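What is a recount?
Kids' Corner – July 8, 2022

So. People vote, the votes get counted, somebody wins. Easy. But what if it's really, really close?

Say there's an election in the town of Brornum. Two people want the same seat on the council, Tudur Jenkins and Rhodri Ifans. 2,814 people vote. When the counting is done, Tudur is ahead by 2 votes. Two! Rhodri can ask for a recount.

A recount means counting all the papers again. Same papers, same room, same night usually. You don't get to vote again and you can't change your mind.

Who does the counting?
People called counters. They sit at long tables and sort the papers into piles, one pile for each person. Then the piles get bundled up, often in bundles of 50. Friends of each side are allowed to watch but they musn't touch anything. No grabbing!

What about messy papers?
Some people draw a smiley face. Some tick both names. The person in charge (the returning officer – long name, big job) looks at each odd one and decides if it's clear who the voter wanted. If not, it doesn't count. In Brornum there were 13 of those.

And if it's a tie?
Yes, it can happen. Then they pick by luck. Might be a coin, might be names drawn out of a box. Sounds silly but its the rule.
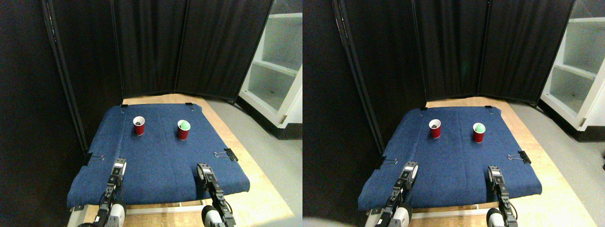 Two red cups on a blue cloth. One has a pale green ball in it.

Try it at home
Hold a vote on what's for pudding. Write it on paper, fold it, pop it in a bowl. Get one person to count and another to count again. Same answer both times?

Words to know
Ballot paper – the paper you vote on.
Candidate – a person who wants to be picked.
Spoilt – a paper that can't be counted.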